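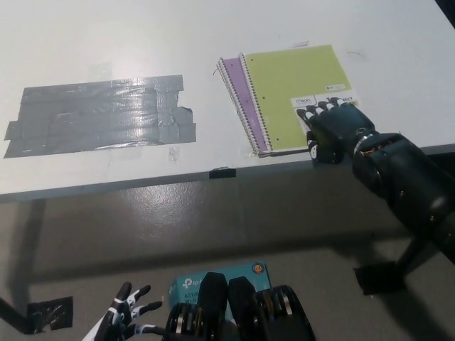 Can you make a decent notebook cover out of duct tape?

You can make one that holds together, and whether it's decent depends on how fussy you are about creases.

Tuesday's table at Liltavside was given over to tape this month, after a run of requests for something "practical". I had my doubts and I still have a few. The idea, for anyone who missed the sheet on the door, is that you lay strips of tape side by side, each one overlapping the last, until you have a sheet big enough to wrap a notebook. Then you turn it over, cover the sticky side with a second layer, trim the whole thing and fold in the flaps. The instructions we were working from promise a finished cover in 12 minutes. I would like to meet the person who timed that.

The trouble starts with the overlap. Too little and the strips part company when you bend them. Too much and you get a stiff ridge that never lies flat inside the flap. Grey tape is also shiny, so every bubble and wrinkle shows up under a ceiling light, and smoothing it with your palm mostly moves the wrinkle somewhere else. Kamil Čierny suggested the edge of an old bank card, pulled slowly along each strip as it goes down. I tried it at home and it does help – on the first layer. By the second I was back to bubbles.

Ragged ends don't matter. Leave them long and cut them all at once with a ruler and a sharp blade, over a mat. Scissors gum up after a few snips, and wiping them with cooking oil (another tip from the sheet) left me with oily scissors and an oily notebook.

Then there is the spiral binding, which the instructions pass over in one line. A wrap-round cover is meant for a book with a proper spine. On a spiral-bound book, a tape spine gets in the way as soon as you try to fold the front right round to the back, and for most people that is why they bought a spiral in the first place. My advice is to make two separate panels, front and back, and stop each one short of the coils. The Mead notebooks have a card cover that takes tape well enough, but don't expect to peel it off again and keep the colour underneath.

Is it worth it? A roll of Ollent tape goes further than I expected, and a covered book should put up with a school bag better than a bare one. It will also pick up fluff along every seam by half term. If all you want is to tell your maths from your French, buy them in different colours and save the tape for the hosepipe.

We are back in the same room in September with bookmarks and pencil rolls. Bring your own ruler, and a metal one if you have it.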